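O King, as folhas de pontos e a mesa que passou para o computador

2020-12-05

Jogo King desde os tempos da faculdade e nunca tinha escrito aqui sobre isso. Escrevi sobre sueca, escrevi sobre bisca de nove, e ficou sempre por fazer o jogo a que dediquei mais horas. Um leitor pediu-me as regras tal como as usamos na nossa mesa e aproveito para deixar também algumas notas sobre o que mudou este ano.

Para quem não conhece: joga-se a quatro, com o baralho inteiro sem jokers, 13 cartas para cada um, todos contra todos. É obrigatório assistir ao naipe. Quem não tem, joga o que quiser. A vaza é da carta mais alta do naipe de saída e o ás vale mais do que o rei. Até aqui qualquer jogador de copas está em casa.

A partida tem duas partes. Na primeira há seis mãos em que se perde sempre alguma coisa, e a ordem não muda:

Vazas: cada vaza feita custa 20 pontos.
Copas: cada carta de copas custa 20.
Damas: cada dama custa 50.
Homens: cada rei e cada valete custa 30.
King: o rei de copas custa 160.
Duas últimas: cada uma das duas últimas vazas custa 90.

Quem somar tudo chega a 1300 pontos negativos. A segunda parte são quatro festas, uma para cada jogador, e nelas recuperam-se 1300 positivos se todas forem jogadas a trunfo, a 25 por vaza. Por isso as contas no fim devem dar zero, e é assim que se descobre se alguém se enganou a apontar. No nosso caso o enganado é quase sempre o mesmo, e sou eu.

As festas também podem ser jogadas em nulos. Nesse caso cada um começa com 325 pontos e perde 75 por cada vaza que fizer. O total distribuído é o mesmo, portanto a verificação final continua a funcionar. O dono da festa pode pôr a escolha em leilão: os outros oferecem vazas, ele aceita a oferta mais alta ou recusa e decide sozinho. Há mesas onde o leilão é obrigatório e há mesas onde não existe. Nós usamos leilão facultativo, com a oferta mínima de uma vaza.

Duas regras em que as mesas não se entendem. A primeira é a saída a copas nas mãos de copas e de king. Jogamos com proibição: só se pode sair a copas quando não se tem mais nada na mão. A segunda é o rei de copas na mão de king. Em algumas casas, quem o tem é obrigado a largá-lo na primeira ocasião em que não possa assistir. Na nossa, não é. Quem quiser guardá-lo guarda, e normalmente arrepende-se. Já joguei com gente que defende a obrigação com bons argumentos (evita que se castigue sempre o jogador que vai à frente), mas a mesa habituou-se assim e não me parece que mude.

Agora as folhas. Desde que nos juntámos em Rindura guardo as folhas de pontos todas, primeiro numa capa de elásticos e depois em cadernos. Em novembro passei finalmente tudo para uma folha de cálculo. São 401 partidas completas. Deixei de fora as que ficaram a meio e as que foram jogadas a três, com um morto, que para mim são outro jogo.

Fiquei a saber algumas coisas que julgava diferentes. A primeira é que o king decide menos do que eu pensava. Levar com o rei de copas dói, são 160 pontos de uma vez, mas toda a gente leva com ele mais ou menos o mesmo número de vezes e no fim do ano a diferença dilui-se. Onde se abre a distância é nas vazas, logo na primeira mão. Joga-se distraído, ainda se está a conversar, e quando se repara já se fizeram cinco ou seis.

A segunda é que as festas em nulos são melhor negócio do que a nossa mesa acredita. Escolhemo-las pouco. Há uma espécie de vergonha em não jogar a trunfo na própria festa, e eu próprio já fui a trunfo com quatro cartas de paus e um ás perdido só para não ouvir comentários. Com uma mão de cartas baixas bem repartidas, os nulos dão os 325 pontos quase inteiros. A trunfo, para chegar a 325, é preciso fazer as vazas todas, coisa que nos cadernos não aparece. 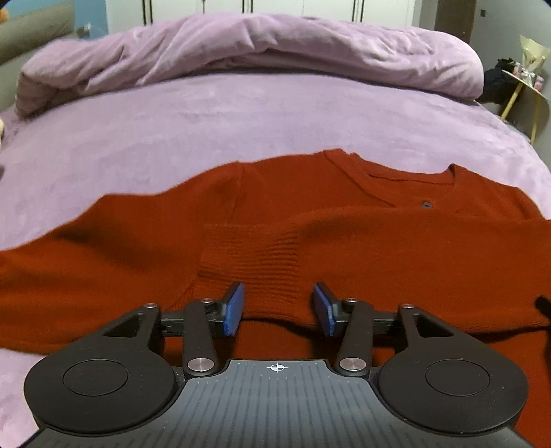
A terceira diz respeito à Milagros Benítez. A Milagros aprendeu King connosco, vinda da escoba e do tute, e durante anos tivemos a ideia de que jogava por instinto. Os números dela são os melhores da mesa nas duas últimas, e com muita margem. Perguntei-lhe como fazia e a resposta foi simples: na mão das duas últimas gasta as cartas altas o mais cedo possível e fica com um naipe comprido de cartas pequenas, mas não exclusivamente. Guarda sempre uma carta baixa de outro naipe para poder entregar a saída. Eu fazia ao contrário. Ficava com cartas baixas soltas dos quatro naipes, convencido de que estava protegido, e acabava por apanhar a penúltima vaza com um seis porque já não havia mais nenhuma carta daquele naipe em jogo.

Contar cartas ajuda nesta mão mais do que em qualquer outra. Não é preciso decorar tudo. Basta seguir um naipe, aquele em que temos mais cartas, e saber se ainda falta alguma fora. Quem faz isto com regularidade deixa de ter surpresas com os seis e os setes.

Este ano, como se calcula, a mesa parou. A última partida presencial foi em fevereiro, na sala de cima do Prenmont, e em abril passámos para o Mernel, um sítio onde se abrem mesas privadas e se joga com o microfone ligado. Em novembro fizemos 12 partidas, um ritmo que nunca tivemos ao vivo.

O que ganhámos: não há renúncias, porque o programa não deixa jogar uma carta ilegal. Não há erros de contas. As partidas demoram menos e quem mora longe joga tanto como os outros. Também acabaram as discussões sobre quem devia dar.

O que perdemos: a maneira como cada um arruma as cartas, que dizia muita coisa a quem estivesse atento. O tempo que se demora a jogar deixou de significar alguma coisa, uma vez que tanto pode ser hesitação como a ligação a falhar. E o leilão ficou pior. À mesa, o leilão das festas era conversa, oferecia-se uma vaza em tom de quem oferece três, o dono da festa fingia-se ofendido. No Mernel carrega-se num botão com um número. Tentámos fazê-lo de viva voz e só depois carregar, e tem corrido melhor, embora se perca sempre alguém que carrega antes do tempo.

Há outro problema de que só demos conta ao fim de umas semanas. O sítio vem com a saída a copas permitida na mão de copas e proibida na de king. Não percebo a lógica. Altera-se nas opções da mesa, no separador das variantes, mas a opção volta ao valor inicial sempre que se cria uma mesa nova. Quem abrir a mesa deve verificar isso primeiro. Já anulámos uma partida inteira por causa disto, e era uma em que eu ia à frente.

Sobre baralhos, já que também me perguntaram. Os nossos são Willems, de índice grande, comprados por mim há bastante tempo numa papelaria que entretanto fechou. Uso dois em alternância: enquanto se joga com um, baralha-se o outro. Para King não é preciso nada de especial, mas convém que as cartas deslizem bem, que uma partida são dez distribuições completas e um baralho colado distribui mal. Para limpar, um pano seco e mais nada. Experimentei uma vez com pano húmido e estraguei as figuras de um baralho inteiro.

Para quem quiser começar, o meu conselho é jogar primeiro só as seis negativas e deixar as festas para outra sessão. Aprende-se o essencial, que é largar cartas no momento certo, e o leilão entra depois com naturalidade. Também aconselho a combinar antes a pontuação toda por escrito. Encontrei versões com as damas a 40, com os homens a 25 e com o king a 200, e quando se mexe num valor as contas deixam de fechar em zero, a não ser que se mexa também nas festas.

A folha de cálculo ainda precisa de arranjos. Falta-me separar as festas leiloadas das que foram escolhidas pelo dono, e nos cadernos mais antigos isso nem sempre está apontado. Usávamos um asterisco, depois um círculo, e há um período em que não usávamos nada – teria de me lembrar de cada partida e não lembro. Vou perguntar à Milagros, que tem melhor memória do que eu e que ainda se queixa de uma festa de espadas que lhe estraguei em Rindura.

Quando tiver isso feito ponho aqui a folha para quem quiser usar o modelo. Se a vossa mesa joga com a obrigação de largar o king, digam-me nos comentários como resolvem o caso de quem o recebe seco e é o primeiro a sair.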